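August 15, 2025

Up at six. Coffee, then straight to the kitchen table with the box of recipe cards from Mom's house. I had told myself I would do 15 cards a day through July and be finished by now, and I am not close. The box holds more than 60 and I keep stopping to read the backs.

The backs are the slow part. She used whatever paper was near the phone, so a card for plum cake has half a grocery list on it and the number of a man who fixed gutters. I have been typing the recipe and then typing the back too, in a separate file. I don't know what I'll do with the second file.

Today was mostly soups. Her handwriting gets worse from the mid-nineties on. There is one that says either "1 c. barley" or "1 c. parsley," and they would make very different pots of soup. I called Merike Kazlauskienė, who lived next door to us for nine years and ate at our table most Sundays. She said barley. Then she called back twenty minutes later and said she had been thinking about the other soup, the green one, and now she wasn't sure. I left it as barley with a question mark.

She also told me Mom never measured anything and only wrote amounts down when someone asked for them. That explains the cold beet soup, where the card says four eggs and the margin says "or not."

Ate lunch standing up. Cheese sandwich, one of the small tomatoes from the pot by the back steps. They are finally coming in, but the skins are tough. I have been watering at night and I may switch to mornings.

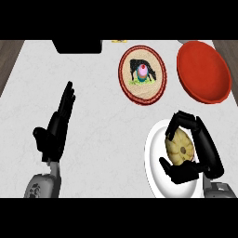 After lunch I tried the plum cake. I used the Italian plums from Morsy, the produce place by the bus depot, where they were cheaper than last week and a little soft. The card calls for a "medium pan," with no size. I used the nine-inch round, which was too small, and some of the batter went over the side and burned on the oven floor. I opened both windows. The middle needed 35 minutes and then another ten, and by then the edges were dark.

It tasted right, though. I had forgotten there was cardamom in it. I ate two pieces and wrapped the rest for Mahmoud Shehata across the hall, who has been taking in my packages since my shift changed. He was on his way out and took the plate with him down to the car. He asked if I had ever made bread from the cards and I said I haven't reached the breads. He wants the rye when I do.

Scrubbed the oven. It took most of an hour and the black spot is still there, only smaller.

Paid the electric bill. Also finally answered my brother about the printing. He wants to have the recipes made into a proper book for the cousins, and he got a price from a shop called Viltik, spiral bound, with color covers. I said let's wait until I've typed them all. He thinks we should leave out the ones nobody liked, the liver dumplings especially. I think they should all go in. We didn't settle it. He is coming up at the end of the month and we can argue then, with the actual cards in front of us.

The typed file is at 3000 words, not counting the backs. I saved it to the laptop and to the little drive in the desk drawer.

Walked to the river around seven and back by the school. They have repainted the crosswalk. Hot still, and the benches were all taken, so I didn't sit down. My left knee was fine going and sore coming home.

For tomorrow: buy a bigger pan, ten-inch if they have one. Ask Merike about "the white sauce from Aunt's," which is mentioned on three cards and has no card of its own. Return the library books. Start on the pickles.

Bed by ten.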